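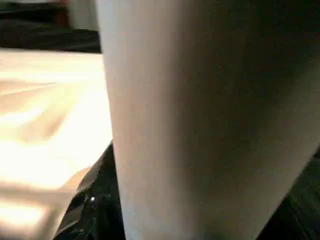 Arroyo Building Notes, Issue 118, page 15

Surface glare and matte finishes
Eggshell and satin paints are often specified for hallways because they wipe clean. Under low-angle light they also show every roller lap and patch. A flat finish scatters the light and hides small changes in the wall plane, but it marks more easily and is harder to touch up after scrubbing.

Leire Benítez checked painted samples at the Rakley stairwell in July. Each board was lit from one side, first at a steep angle and then almost parallel to the surface. Joints that passed the first check were plain to see in the second. She recommends the following for new work:

Sand filled joints with 200 grit paper and remove all dust before priming.

Inspect the primed wall with a hand lamp held close to the surface. Mark defects in pencil, since ink can bleed through the topcoat.

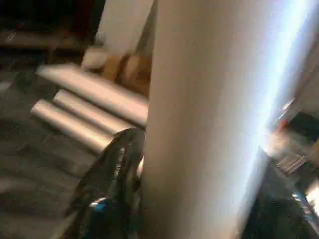 Touch-up and storage
Keep one sealed can from each batch and write the room number on the lid. Touch up with the same type of roller used for the original coat. Brushed patches dry with a different texture and remain visible from the side. Send questions on batch records to Gonzalo Aguirre.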